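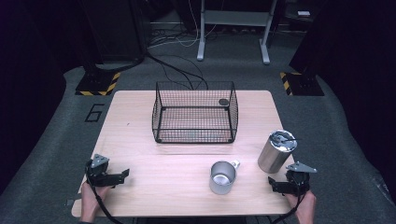 Robotics / Field Interviews

64 shares | 9 comments

The target is 2,000 usable demonstrations, and in July the Ploralar project stood at 1,748. The operator who records most of them for Kirar works standing up, a gripper in each hand, and says the job is mostly a matter of pace.

"If I move the way I would in my own kitchen, it's too fast," the operator said. "You slow down until every grasp has a clear start and a clear end."

The tasks are household ones. Put a mug in a basket, take it out, hand it from left to right. Metal objects are on the list on purpose, as an earlier set from Gilmartin had been nearly all plastic and the trained policy did poorly on shiny surfaces.

"Shiny things are annoying to record," the operator said. "The reflection moves when you move. But homes are full of them."

Each gripper carries its own camera, and every recording is supposed to begin with the fingers open and nothing between them. The operator holds that pose for a moment before reaching.

"I used to skip it — I thought it was wasted time. Then Kornico sent back 18 of my recordings in one batch. Their software uses the open fingers to line up the two sides."

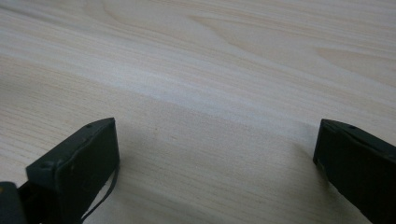

What gets thrown out

A good session yields 100 recordings. Drops are kept if the operator recovers from them, and labeled as recoveries. A recording is thrown out when a cable catches or when a hand does something the gripper couldn't do alone.

"People cheat without noticing," the operator said. "You steady the mug with a knuckle. A robot has no knuckle there, so it learns something false."

Checking takes nearly as long as recording. The operator goes through the wrist views first, one side and then the other, looking at where the fingers start.

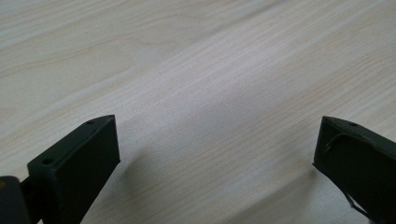
"After that I look at the timing between the two hands. If the left is already moving while the right is still settling, I mark it and do it over. I don't try to fix it afterward."

The remaining recordings will be two-handed ones, lids mostly. The operator expects those to go slower.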